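Skollen is bringing the wagon back, and it still has a clutch pedal

It has been a long wait for those of us who like our family cars low, long and a little bit old-fashioned, but Skollen has confirmed that a new Stinside wagon is on its way, and that buyers will be able to order it with a six-speed manual gearbox.

The announcement came in a short statement from the company this morning, with two shadowy teaser pictures and not a great deal else. Still, after so many years of being told that everybody wants an SUV, a few of us in the office got rather excited over our coffee. The Stinside name has been missing from the Skollen range ever since the last wagon was dropped to make room for a second size of crossover, and there are plenty of owners (I was one of them, and I still miss that silly big tailgate) who never quite forgave the brand for it.

The new car will be shown in full in September, with the first deliveries to follow over the summer. It sits on a stretched version of the platform underneath the current Skollen hatch, which is good news, as that is one of the sweeter cars to drive on a bumpy back road at the moment. Skollen says the wheelbase has grown enough to give proper knee room in the second row, and that the load floor is flat right through to the front seats when everything is folded down.

Under the bonnet there will be a turbocharged 2.0-litre petrol engine or a plug-in hybrid, with the manual offered on the petrol car only. All-wheel drive will be standard on the hybrid and optional on the petrol, although you can't have all-wheel drive and the manual together. That will disappoint a few people who live up in the snow, and I have some sympathy, but it's easy to see how the sums would have looked on such a small number of cars.

Local dealers were told about the plan at a meeting last month, and product manager Oluwaseun Iyamu said the response in the room had been a good deal louder than he was ready for.

"We put the picture up on the screen and there was a bit of a cheer, which you don't often get at a dealer meeting," Iyamu said. "Some of these folks have been selling our cars for thirty years. They have customers who ring them every Christmas to ask whether the wagon is coming back, and it's lovely to be able to give them a different answer for once."

He was more careful when it came to how many will be built with three pedals. The first allocation for our market is 1,602 cars across the whole range, and just 282 of those will be manuals. If they sell quickly, Iyamu said, he would "go back and ask nicely" for more, but the factory has made no promises beyond the first year.

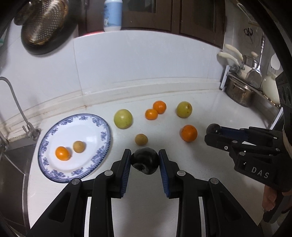 What we know about the price

Not as much as we'd like, I'm afraid. Skollen is keeping the full price list to itself until the car is unveiled, and would only say that the cheapest Stinside will cost $3,109 more than the matching hatch. That seems fair enough for the extra metal and the extra space, and it would put the wagon comfortably under most of the mid-size SUVs it is likely to be parked beside at the supermarket.

There will be 3 trim levels, and in a decision that deserves a pat on the back, the manual will be available on every one of them. Too often the stick shift gets tied to the bare-bones car with the plastic steering wheel, or else to the fully loaded one with the big wheels and the glass roof, and the poor person who just wants heated seats and a clutch is left with nothing. Cloth trim will be offered all the way up the range as well, for anyone who has ever climbed onto black leather in shorts in the middle of January.

Real buttons will make a return too. Skollen's last two models moved the heating and fan controls into the touchscreen, and the complaints were loud and long. The Stinside goes back to three rotary dials below the screen, plus a proper volume knob, and the company says the same panel will be rolled out to the hatch at its next update.

Owners' club already making plans

Word has travelled fast among fans of the old car. Zainab Idahosa runs the Ekpo Stinside Register, which keeps track of surviving wagons and puts on a big weekend drive every year, and she said her phone had barely stopped since breakfast.

"I had messages from people I haven't heard from since they sold theirs," she said. "One fellow told me he'd only bought his SUV because his back was bad and he was cross with Skollen. He's rung his dealer already. I think he was third in line."

Idahosa, whose own wagon is a faded green one with a towbar and a dog guard, hopes the new model will keep the rear-facing bag hooks and the little side pocket in the boot where everyone used to stash their jumper leads. She has written to Skollen to say so, at some length. She'd also like the tailgate glass to open on its own again, a feature that older owners will remember with real fondness, and which the teaser pictures are far too dark to confirm one way or the other.

The one rival that may spoil the party is the Rovasent Tourer, which is due a facelift at much the same time. Rovasent has said it will stay automatic-only, but it does have a bigger boot and a long-standing following among people who tow. We'll be doing our best to get the two of them together for a comparison as soon as there are cars to borrow, ideally on a route with a decent bakery at the halfway point.

How to get on the list

Expressions of interest for the Stinside are open now through Skollen dealers. There is no deposit to pay at this stage, and putting your name down doesn't commit you to anything, though you will be asked which gearbox you'd prefer. Firm orders open once the car has been shown, and those already on the list will be contacted first, in the order they signed up.

If you are after one of the manuals, it would be worth having a chat with your dealer well before then. Ours told us that each showroom will receive its own share of the cars, so a smaller country dealer may have a shorter queue than one of the big city ones, and might be very glad of the call.

We have asked Skollen for towing figures, boot volume and the electric range of the plug-in hybrid, and will add them to this story when they arrive.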